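Caring for second-hand books: advice to members

The Bosora Reading Society lends histories, memoirs and village studies to 146 member households. Members are asked to observe the following when a volume is in their keeping.

Dust the top edge with a soft, dry brush, holding the book firmly shut and working away from the spine.

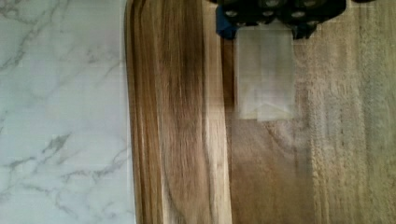

Pencil marks may be removed with a clean white eraser, in one direction only. Ink should be left alone.

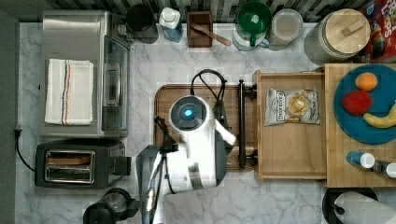

Cutting board on a marble worktop.

Musty volumes should stand upright, slightly open, in a closed box with a dish of bicarbonate of soda for 10 days. The powder must not touch the paper.

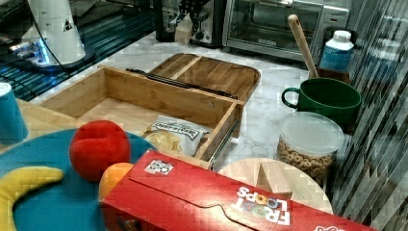
Loose pages should be returned with the book in an envelope. Adhesive tape must not be used. Repairs are arranged by Ratree Phuthong at Caswood.

Shared 140 times | 10 comments

© Bosora Reading Society | Contact | Back to top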